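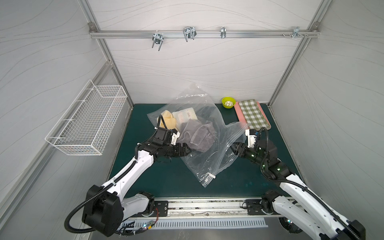

# Hooks, baskets and bags: fittings for a small packing station

Notes on the wall fittings and packing layout at the Tyagi Road unit, put together by Pallavi Tiwari with measurements from Kiran Thakur. The station is used to make up small soft-goods bags: cloths, towels, nappies and similar. Dimensions are in millimetres unless stated.

## Rail

A single horizontal aluminium rail crosses the upper part of the back wall, between two uprights. One corner bracket at each end holds it. The brackets are small and take no side load worth mentioning, so anything heavy goes on the worktop.

The clear span between uprights was not recorded at the first visit. Dinesh Agarwal has the cutting list.

## Hooks

Four metal hooks, chrome, and no two the same pattern. From left to right:

- double wire hook, two prongs, bent downward
- wider double-loop wire hook, prongs also down
- narrow single clip type with a short bend
- small multi-pronged hook, screw-fixed to the rail

Downward prongs suit looped items and bags with a punched handle. A folded towel will slide off them. The screw heads on the fourth hook stand proud of the rail and can catch thin film, so keep open bags clear of that end.

## Wall basket

White wire mesh, rectangular, open top, hung on the left wall from wire hangers. Mesh was preferred to a solid bin for the left side. Shalini Shukla asked for it to hold finished bags only; loose stock goes back to the shelf at the end of the shift.

Rated load on the order sheet is 600 g. We have not tested it.

## Worktop

Dark teal-green. Pale film and white packaging show up well against it, and a missed item is easier to spot than it was on the old grey board. It marks if adhesive labels are left on overnight. Wipe down on Wednesday with the rest of the unit.

## Bag

Large clear zip-lock with a white slider. Packing order as issued:

1. Towel first, at the bottom, folded in three.
2. Nappy package flat against one side.
3. Cloth last, nearest the mouth.
4. Press the air out with the flat of the hand, then run the slider across in one pass.

The slider will ride over a trapped edge of cloth and look closed. Pull lightly on both sides of the strip to check. Stock reference in the Sudomex catalogue is 2,179. The Rilta equivalent has a press seal with no slider and was rejected.

## Bowl and tray

Lime-green bowl for small parts, kept towards the back wall. Pink rectangular tray to the right of it, with a green-and-white checked cloth laid flat on top. The cloth stops small things skating about on the tray and is changed when soiled.

## Outstanding

- Replace hooks 1 and 2 with a matching pair (Drodeo quote awaited).
- Record the rail height above the worktop.
- Omprakash Semwal to confirm whether 11 bags per run is still the target. The December sheet gives no figure.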